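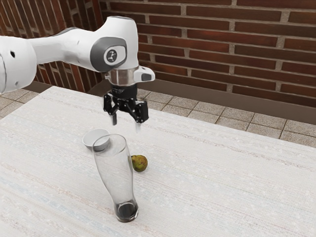
Figure 1. Simulated arm with open gripper over the table; glass, bowl and pear.

Do Rendered Demonstrations Teach Anything? Collecting Pick Examples in Simulation
Term project report, Irkberg, Tuesday, May 11, 2021

1. What we set out to do

The plan we handed in at the start of term said that a simulator would let us gather training examples "quickly and at no cost." I wrote that sentence and I no longer believe it. This report covers how the examples were gathered, what the learned policy did with them, and why I think the headline number should be read with some care.

The task is plain. A simulated arm starts with its gripper open above a table, is given the name of one object, and has to pick that object up. A person drives the arm by hand through a number of these picks, and the program, which we call Alis, learns to copy what the person did.

2. Setup

The scene uses a brick wall, a tiled floor and a table with a woven cloth. We took the room from Pratside, the scene library the lab already had installed. The objects in Figure 1 are a tall clear beer glass with something dark in the bottom, a white bowl and a green pear. The glass partly hides the bowl from this viewpoint, and I kept arrangements like that in the set on purpose. If every object stands in full view, the learner never has to deal with one behind another.

The driving was done with a game controller through Xavier, our own recording script. Xavier saves the rendered view, the joint positions and the gripper command at every step. Its first version saved the gripper command one step late. I found this after a full afternoon of recording, and all of that data was thrown out.

3. The examples

We kept 90 demonstrations. Another 37 were recorded and rejected, mostly for knocked-over glasses and for long pauses where the driver was deciding what to do. The rejection rule was "would you want the arm to copy this," which is a judgment, and I made it alone. A second person sorting the same recordings would have ended up with a different set. We did not test how different.

There is a worse problem. All the kept examples approach from above. That is how I like to drive, and it works well enough for a pear. For the glass it is a poor choice, and a person reaching for a real one would come from the side. Alis has never seen a side approach and so has no chance of trying one.

4. Results

We ran 10 trials on each object in new positions. The pear was picked up in all of them. The glass was picked up in 3. The bowl fell in between, but the trials were scored with two different rules before I noticed, so I am leaving its number out.

The pear result looks good and probably means little. The new positions were drawn from the same area of the table as the training ones, and the lighting never changed. I would not call that generalizing.

The clear glass raises another doubt. The renderer bends the background through its walls in a convincing way, but convincing to me is a low bar. Whether a real camera would give the learner anything similar is unknown, and nothing in this project answers it.

5. What should change

Record with at least two drivers, and have each one sort the other's work. Vary the cloth and the wall before adding more objects. Write the scoring rule down before the first trial. Check the timing of the saved commands on one short recording and plot it.

The lab machine is booked for us again in June. I would use that time to re-record the glass with side approaches and leave the pear alone.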